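Patterned-enclosure collection

Patterned-enclosure collection is a method of gathering robot manipulation data in which the walls of a small work cell are covered in printed panels and the panels are changed between sessions. It is used mainly for tasks involving cloth and other soft goods, where a policy trained against plain walls tends to rely on the outline of the object standing out from its background. The method is closely related to domain randomization in simulation, but the variation is physical and the images need no rendering.

Background

The approach was developed at the Henden laboratory as part of the Flemgate project, a study of picking from mixed piles of household textiles. Earlier policies from the same group had been trained in a bare grey cell. They lost much of their accuracy when moved to a second site at Salinas, where the walls and lighting were a different colour. Adding synthetic backgrounds to the recorded images helped little, as the cut-out edges around folded cloth were unreliable.

Method

The cell has a pale, mottled floor and interchangeable wall panels. Panels are chosen for strong contrast and repeated geometry — plaids, checks and dots are the most common — so that the background competes with the cloth for the attention of the vision model. Piles combine a large printed item with smaller pieces in solid colours. Cords are often included, as they are easily confused with seams and hems.

Images come from a camera at the wrist, which keeps the fingers in view and records the pile at close range. 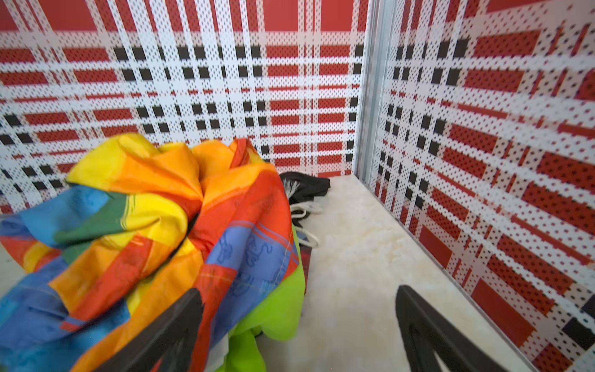
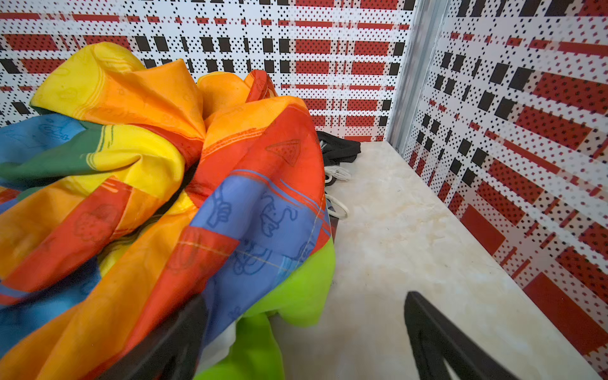
Wrist views of a mixed pile in the corner of a cell with red, white and black plaid walls.

An operator guides the arm by remote control, and each demonstration ends when one item has been lifted clear of the rest. Piles are rebuilt by hand between demonstrations. The Flemgate set used 16 wall patterns, with 90 demonstrations recorded for each. Two patterns were held back from training and kept for evaluation.

Results

Policies trained on the full set performed more consistently on the held-back patterns than those trained in the bare cell, with the largest gains on multicoloured items. Performance on plain cloth was largely unchanged. The most frequent remaining error was a grasp that closed on two layers at once, a fault the group attributed to poor depth cues at close range.

Limitations

Changing panels is slow, and the number of patterns in a set is small compared with what simulation can supply. A later trial at Cestbridge found that varying the floor mattered as much as varying the walls, which the original work had not tested. The method also does nothing to vary the shape of the cell — a policy may still learn where the corners are.

See also

Deformable object manipulation
Domain randomization
Imitation learning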